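Werkstattbuch Familientreff Karkier, Juli 2018

Lieferung Nikzad angekommen, 13 Kartons, einer eingedrückt, Inhalt ok. Lieferschein liegt im Ordner. Wickelkommode Babygruppe: Scharnier links nachgezogen, hält erstmal. Spieltreppe 0-2 Jahre noch mal abgeschliffen, Kante an der zweiten Stufe war rauh. Zweiter Anstrich morgen früh, nicht vor der Krabbelgruppe, Lüften nicht vergessen!!

Raumteiler für die Bücherei: Maße vom April stimmen nicht, Nische ist 700 tief. Also neu zeichnen. Winkel reichen, Schrauben nachbestelen. Rechnung Stornelham 346 Euro, abgelegt unter Elterncafé, gehört aber zu Kleinkinder, bitte umbuchen.

Offen:
Türschoner Stillraum
Matschküche, Abfluss tropft wieder
Kisten Leihspielzeug beschriften (Visine-Etiketten sind alle)
Teppich Vorlesecke, Antirutsch drunter, altes Klebeband vorher komplet runter

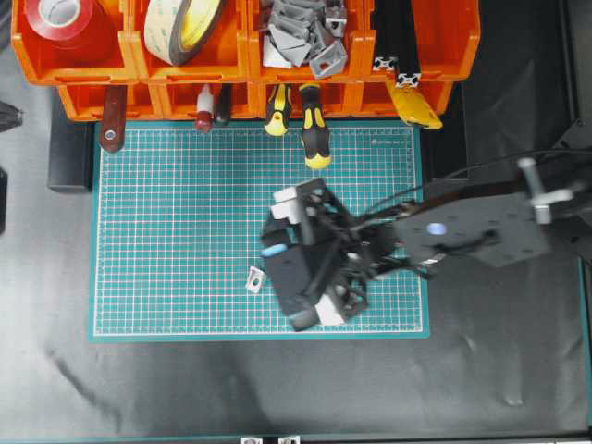

Cyprian Kozłowski: Raumteiler bitte erst bauen, wenn die Bücherei den Platz bestätigt hat. Die wollen evtl. den Kinderwagenplatz verlegen, dann passt die Nische nicht mehr. Ich ruf da morgen an. Umbuchung ist erledigt.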